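The Pinch

The first finger it caught belonged to Bleddyn Harries, who at the time was explaining to a new hire that it couldn't catch a finger.

Harries runs the data side at Pitine, a company that wants robots to do laundry and has so far spent most of its money on people doing laundry while holding robot parts. The parts in question are hand-held grippers, two fingers each, squeezed by a trigger and worn like an inconvenient pair of lobster claws. Workers take them into ordinary bedrooms and fold ordinary clothes. The gripper's camera records all of it. Somewhere down the line a robot arm is supposed to watch and learn, the way a child learns from its parents, including the swearing.

By one Wednesday last January the company had 982 recorded sessions in the bank and a plan to double that by spring. Then the left-hand grippers started to stick.

"Stick is a generous word," says Annatjie Mkhize, who was folding a duvet cover when hers closed and stayed closed. "It had decided it liked the duvet."

A gripper that won't let go of a duvet is a nuisance. On Harries it had chosen the web of skin between thumb and forefinger, and he stood in a customer's spare room for what he describes as a long time and what the recording gives as 18 seconds. The new hire, to her credit, looked for a screwdriver. She has since been promoted. 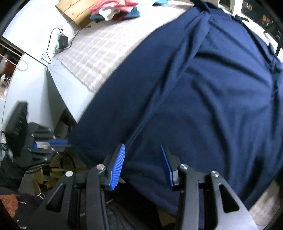 The fault lived in the linkage, the set of small arms that turns a squeeze of the trigger into a pinch at the tips. Dace Kalniņš, a mechanical engineer at Altholm, the shop that built the grippers, took five of them apart on her kitchen table and found the same thing in every one. The pivot screws had been backing out a hair at a time. Once a screw head stood proud enough, it could ride over the edge of the neighboring arm under a hard squeeze and lock there. Thin cotton never asked for a hard squeeze. Bedding did, and the schedule had moved on to bedding just after New Year's.

The cure was a drop of threadlocker per screw, which costs next to nothing. Kalniņš had specified it. The assembly sheet had specified it too, on page two, and the assembly sheet had been printed one-sided from a two-sided original.

"I have designed things that failed because the physics was hard," she says. "I would have liked this to be one of those."

Pitine pulled every gripper for nine days. The ones that came back had fresh screws, a stop that keeps the fingers from closing the last few millimeters, and a release tab that can be worked with an elbow. The elbow was Mkhize's idea. When both of your hands are inside machines, she pointed out, a red button is mostly decoration.

Gloves became mandatory as well, over protests that they made it impossible to feel a hem. Deividas Avotiņš, who keeps the safety log, listened to the protests and wrote them in the safety log.

That log makes good reading. Before January it held three entries, two of them about stairs. Afterward Avotiņš sent a note around asking whether anyone had ever been pinched, and got replies from nearly everybody. They hadn't mentioned it because it hadn't seemed like the sort of thing a robotics company would want to hear about. People picture a safety incident as something with sparks.

There remained the matter of the recordings. A jammed gripper still looks, to a computer, like a gripper with firm opinions about fabric, and over 600 clips had to be checked by eye for moments when the fingers stayed shut after the trigger was let go. Quyên Mạch did most of the checking. She found plenty of them, along with one person singing and a very long argument about fitted sheets.

The bad stretches were cut, except for a handful that Mạch saved in a separate folder. She thinks a robot ought to see what stuck looks like, in case it ever happens to one. Harries has asked that his be left out. It's the fourth clip.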